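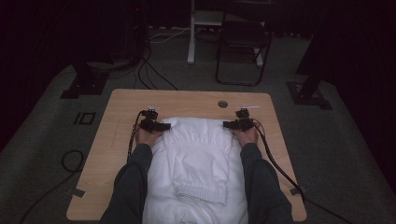

Photo: Maritza Villca / Carhuamaca Home Textiles

Section 4. Folding knit tops and large cloths

This section explains the folding of white sweatshirts, hooded tops and flat cloths before they go into the Arkden storage box. Please read all the steps one time before you start. The box itself is assembled in Section 2.

Before you begin

1. Clear the table and wipe it. Let the wood dry completely. White knit takes marks easily from a damp surface.

2. Wash your hands and take off rings and bracelets. A ring can pull a loop from the ribbed cuff, and such a loop is difficult to put back.

3. Check the care label of the garment. If the garment is still damp at the cuffs, hang it again and fold it later.

4.1 Sweatshirt or hooded top

1. Lay the garment on the table with the front side down.

2. Put one hand on each shoulder and press softly outward until the fabric between the hands is flat. Do not pull on the neck.

3. Fold the left sleeve across the back. Turn the end of the sleeve so that the cuff lies straight and its ribs are not twisted. Repeat with the right sleeve.

4. If there is a hood, fold it down over the sleeves.

5. Bring the bottom edge up to the shoulders. Smooth with an open hand from the middle to the sides.

Note: A thick knit will not stay completely flat, and this is normal. Do not put weight on it to make it thinner.

Caution: Do not iron the ribbed cuffs. The heat makes them wide and they do not come back.

4.2 Large flat cloth

1. Spread the cloth over the table. It is permitted that a part hangs over the side, but it must not touch the floor.

2. Find one long edge. If the edge is curled, open it with the fingertips before folding.
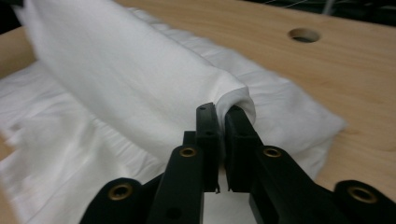

3. Lift the edge and carry it over to the opposite edge. Keep it low above the table, so that air does not stay under the cloth and make a thick roll.

4. Lay the two edges together and smooth toward the fold. When a roll appears in the middle, open the cloth again and repeat from step 3.

5. Fold 2 more times in the other direction. The finished piece must be not wider than 31 cm, which is the inside width of the box.

Caution: Do not use clips or pins to hold the fold. They leave small holes in the fabric.

4.3 Placing in the box

Put the flat cloths at the bottom and the knit tops above them, with the folded side toward you. Close the lid without pressing. If the lid does not close, take out the top piece and use a second box (order number 671).

For storing longer than one season, see Section 5, "Cedar inserts and moths".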